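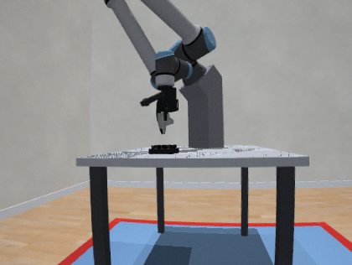
**How long does the arm build take?**
Three weekends if the parts are all there. Plan on 40 hours total, more if you've never wired a motor driver.

**Do I need my own tools?**
No. Hex keys, crimper, soldering iron all in the shop. Bring safety glasses.

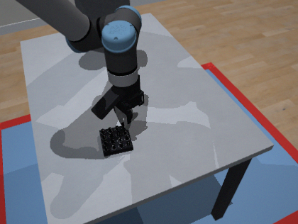

p. 3

**My joints buzz when the arm is holding still. Broken?**
Usually tuning. Drop the gain a little, try again. Still buzzing, check teh set screw on the shoulder. Yolanda has the long hex key.

**Can I run it at full speed?**
Not on first power-up. Stay at 30 percent till every joint has gone end to end and back. Somebody on the stop button the whole time, hand on it. After that you can
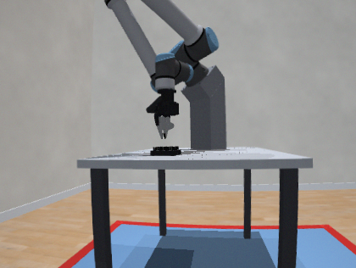

go up in small steps, same person still on the button. If it skips, back down one step and save that number in your config.

**Who do I ask?**
Chiến Chu for wiring, Ursina for code. Monday nights are best. Email works but its slow.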